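Manik Flat Wooden Hanger and Woven Cord Basket
Wardrobe & Laundry > Small Storage > Sets

Hi, and thanks for stopping by the Surkirard shop! I run this place out of a converted garage, I pack most of the orders myself, and I write all of these pages too, so if this one rambles you know who to blame.

The Manik set is the one I get the most emails about. You get a woven cord basket in olive green and a stack of flat wooden hangers, and the idea is that they live together near wherever you do your folding. I started pairing them after I got sick of hunting for a spare hanger every time I ironed a shirt. Now mine sit in the basket at the end of the ironing board and I grab one as I go. Not a revolutionary system, but my partner has stopped hanging things on doorknobs, so I'm counting it as a win.

About the basket

It's rectangular and open on top, no lid, made from tightly plaited cord. I went with a rectangle because round baskets drive me up the wall on a shelf (all that wasted space in the corners!). There's an oval cut-out handle, big enough to get your fingers through when you're pulling it off a high shelf half blind, and I've found it comfortable even with a full load of tea towels in there.

The olive is a proper muted olive, a bit on the grey side in winter light and greener near a sunny window. I had a customer hoping it would match her eucalyptus-coloured towels and it was darker than she wanted, so please do ask me for a cord sample if the colour matters to you. I pop them in the mail for the cost of a stamp.

The weave carries right through to the inside, floor and all. I haven't put a liner in because I like being able to turn it upside down and give it a good whack when the lint builds up. If you're storing delicate knits you might want to lay a pillowcase in first.

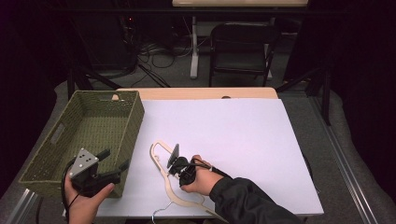 Manik basket in olive with the flat hanger in light wood.

About the hangers

These are flat ones, cut in a light-coloured wood with a curved shoulder outline and a thin silver metal hook. I'll be upfront that they are not coat hangers. I wouldn't put a wet parka or a heavy winter coat on one. For shirts, blouses, light cardigans and summer dresses they're lovely, and being so slim they save you a surprising amount of room on a crowded rail. I fit 31 of them on the rail in our spare room, which used to be jammed solid with those chunky moulded ones that came with the house.

The shaped edge has a notch in it too, handy for skinny straps. Very wide neck tops can still slide about, and I get around that with a loop of felt tape on each shoulder. You can add a roll of Zerumik felt tape at the checkout if you'd like to do the same. It comes in oatmeal and charcoal, and one roll goes a long way.

What's in the set

1 woven cord basket, olive
12 flat hangers, light wood
1 care card

Set price: $389 for the studio pack of six sets, or email me for a single. I know, it's an awkward way to sell things. Most of my orders are from little boutiques and short-stay hosts who want a few rooms to match, so the pack is what I keep ready to go. Singles depend on what I have left over, and there are usually a couple kicking around by April.

Looking after it

Vacuum the basket with the brush attachment, or shake it out on the back step. For marks, use a damp cloth with a drop of dish soap, then let it air dry in the shade. Please don't machine wash it. I tried that with an early one and it came out looking like a hat.

The hangers only need a wipe with a dry cloth. If an edge ever feels rough, a few strokes with very fine sandpaper will fix it.

Shipping and returns

I post twice a week. The baskets don't nest very well, so the studio pack travels in two cartons and they sometimes turn up a day apart. Returns are fine within a month if everything is unused, and you can drop things back to the Mateos Lane pickup counter if you're local and want to save on postage.

Matching pieces

The basket also comes in a taller version for blankets, and there's a flat tray in the same cord for belts and odds and ends. Quote item 1375 in your email for the tray and I'll let you know which colours are on the shelf.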